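4.3 Small containers in soft bags

The claim most often repeated in home-organizing advice is that a category of small items should live together in one bag or bin, and that this alone makes the items easier to find and put away. We were not convinced. The claim rests mainly on surveys of people who had recently paid for storage products, and such people have every reason to say the money was well spent. The Sturncombe diary collection, which is still cited as the main support for the idea, asked 600 households how tidy they felt. It did not ask what was in the bag, or what was under it.

We therefore went back to our own records, collected up to August and coded again in February 2021. Of the 2000 packing episodes in the full set, 173 involved a soft bag with no inner dividers and a load made up of small plastic containers. These are the episodes discussed in this section. Rigid bins are treated separately, and we would warn against carrying anything said here over to them.

Two things stood out. First, a canvas tote does very little sorting. Containers of similar size settle into a heap, and the color of a cap or lid becomes the only cue a person can use without digging. Zindik's coding manual counts a heap of this kind as "stored," on the grounds that the items are inside the bag. We think that is generous. By the same rule a drawer emptied into a sack would be stored too. Our coders were told to mark such loads as "contained, unsorted," and agreement between them improved once the word "stored" was dropped from the sheet.

Second, the bag itself changes shape as it is handled. A tote that stands up when full may slump or splay when its mouth is open, and the line between in and out becomes a matter of judgment. Items near the opening gave our coders the most trouble. The Bạch protocol solves this by drawing the line at the top seam, which works well for a bag that stays upright and badly for any other. We tried it, gave it up, and fell back on whether an item was resting on the fabric or on the floor. This is a crude test. It also ignores items that lean on both, and we have no good answer for those.

Color deserves a note of caution. Osum's guide suggests matching pastel containers for a calm look. Whether the look is calm we leave to others. For retrieval, a set of close pale shades seems to us a poor choice, although our data were not gathered to test this and we make no claim from them. 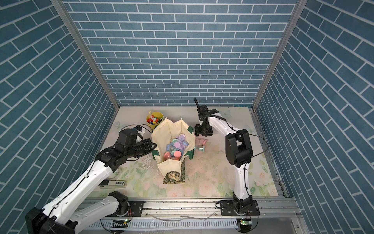
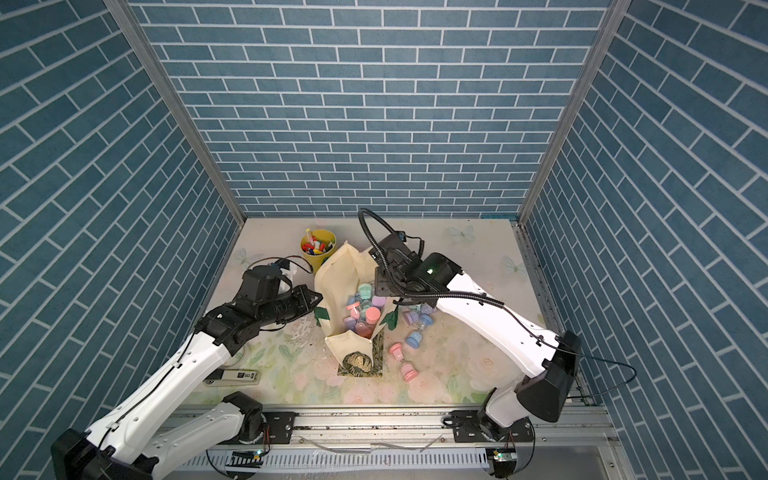

Figure 2. Small plastic containers piled together in a cream canvas tote bag, both views. In the second view, more bottles lie on the floor beside the bag.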